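Groltora Opens Enrollment for Vevaron Breath and Posture Program

4 April 2021

Groltora, a provider of movement education for adults, has opened enrollment for Vevaron, a course in breathing mechanics and seated posture. The course begins in July and will be taught at the Hernar studio, with a parallel online section.

Vevaron consists of 30 sessions. Each session lasts 30 minutes and is divided into a floor segment and a chair segment. The floor segment covers rib mobility, pelvic position and paced exhalation. The chair segment applies the same material to desk work, driving and reading. Participants need a mat, a firm chair without wheels and clothing that does not restrict the waist.

The program was written by Bogdan Adamczyk, lead instructor at Groltora, and replaces the open-level posture class offered at Hernar until this spring.

"The earlier class mixed beginners with people who had trained for years, and the pacing suited neither group," said Adamczyk. "Vevaron has a fixed order. Session content is published in advance, and a participant who misses a date can work through the written notes before the next one."
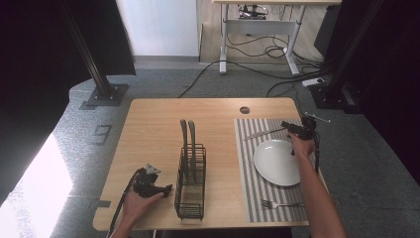

Groltora Department of Movement Education

Enrollment is handled in 2 stages. Current Groltora members may reserve a place first. Remaining places are then released to the public through the Hernar front desk and the online booking page. Places in the studio section are limited by floor area. The online section is live and is not recorded.

Applicants complete a short intake form covering previous injuries, current medication and exercise history. Anyone who is pregnant or recovering from surgery should obtain written clearance from a physician before the first session. Vevaron is an educational course and does not replace medical treatment or physical therapy.

The full course fee is $2,295, payable in advance or in monthly installments. The fee includes printed notes and access to supervised practice hours at Hernar. Mats are not included.

A teacher training version, under the working title Borkowska Method, is in preparation. Entry requirements will be released separately.

Media inquiries: Groltora press desk, Hernar studio.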